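Okay, I finally finished the 1938 community cookbook I've been going on about since the start of June, and I have to talk about the dumpling chapter. Thread!

The book was put together in Trivthorpe by people who clearly argued about everything. There are 17 dumpling recipes. One says never lift the lid. The very next one says lift it whenever you like and "give them air." I love them both.

My favorite is the plum one, signed only "Mrs. Yatsenko." Potato dough, half a plum, a sugar cube where the pit was. The whole method is 2 sentences long and one of them is about the weather.

I made them Sunday-lunch style, meaning far too many, with melted butter and toasted crumbs on top. The dough wants to be softer than you think! Stop adding flour while it still sticks to your fingers a little. 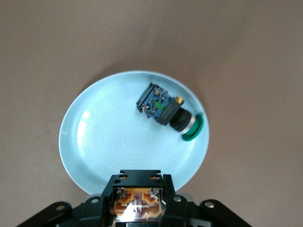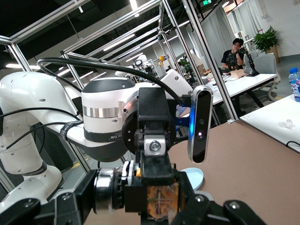 Blue plate in the first one. I love a raised rim for buttery things.

Marlina Govindasamy wrote to me after my last thread to say her grandmother used apricots and rolled the dough around a spoon handle. I tried it. Mine looked like socks, but they tasted great, so I'm doing it again with the firmer apricots.

Next up is the pickle chapter, where somebody has penciled "NO" beside the beets in my copy and then, in different handwriting, "yes." If you grew up with pickled beets please send me your opinions, the stronger the better!

Melur Liew | Contact | © 2020 | Back to top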